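## Recording the spoon-and-cup task with the hand-held grippers

If you've just joined us on the Setier tabletop set, welcome! This page walks you through a recording session from setup to the last save. It reads long, but after a day or two you'll do most of it without thinking.

**1. Get the table ready.** Clamp the front corners and put the striped mat toward the back. The saucer goes on the mat and the cup goes on the saucer. Lay the spoons on the bare wood in front, and please move them a little between takes. Our first 463 episodes had the spoons in nearly the same spots every time, and the model we trained at Flevside went happily to those spots whether a spoon was there or not.

**2. Pick up both grippers.** Run the cables along the outside of your forearms before you start, then rest your hands low over the table for a breath or two so that every episode has a calm beginning.

**3. Bring one spoon to the cup.** Go slower than feels natural (slower than that, even!) and keep the other gripper low and out of the way.

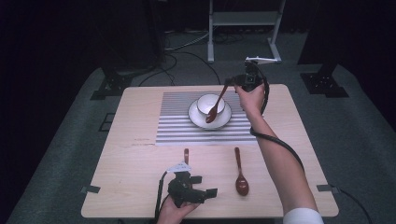

*Right gripper holding a spoon at the cup, left gripper waiting over the table.*

**4. Let go, back off, and start again.** Open the fingers fully before you pull away. If you fumble a grasp, don't stop the take. Have another go at it and mark the episode "retry" in Bitow when you save. Fergal Breathnach went through all 3,611 episodes from the February round and kept most of the retries, and I'm very glad he did.
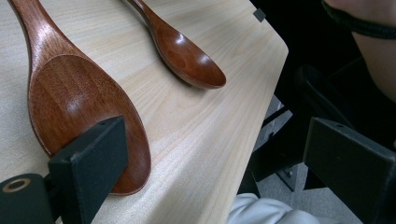 Spoons lying close together deserve some extra patience. Come in low, line the fingers up on either side of the one you want, and look at where your wrist will end up before you close. Near the side of the table it's fine for one finger to hang out past the edge. Mix large and small spoons too, and don't save the easy ones for the end of the day when your arms are tired.

**5. Save and rest.** We do 50 episodes to a block, with a proper break between blocks, and no more than 2 blocks before lunch. Check that both gripper views have saved under the same episode number, then copy the block to the Mostyn drive before you unplug anything.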